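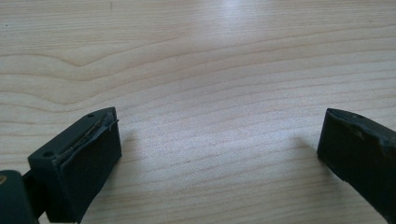 Parveen Hayat

3.2 Letters between language movements

The second set of material is the one I most enjoyed working with. It holds 2,152 letters and postcards sent between small-language campaign groups, nearly all of them run from kitchens and back offices, and it is a joy to read. Writers swap songs, court rulings, spelling charts and (more than once) recipes. I coded each item by sender, topic and whether it asked for something or offered it.

Figure 4 plots offers against requests by year. I had expected the older groups to do most of the giving, and for school materials they did. Legal advice ran the other way! Newer groups had often just come through a court case and were eager to share what they had learned – sometimes in letters of nine or ten pages, with the margins full as well.

Public statements of support make up only 58 items. Earlier work on solidarity between minority movements leans heavily on such statements, and I think it misses a great deal of the daily traffic. A group that never signed a joint declaration might still write every month to ask how a bilingual road sign petition was worded.

Mtshali read a sample of the letters separately, and we disagreed mostly over thank-you notes, which she coded as offers whenever they enclosed a pamphlet. I kept her rule. The phone logs are treated in Section 3.3.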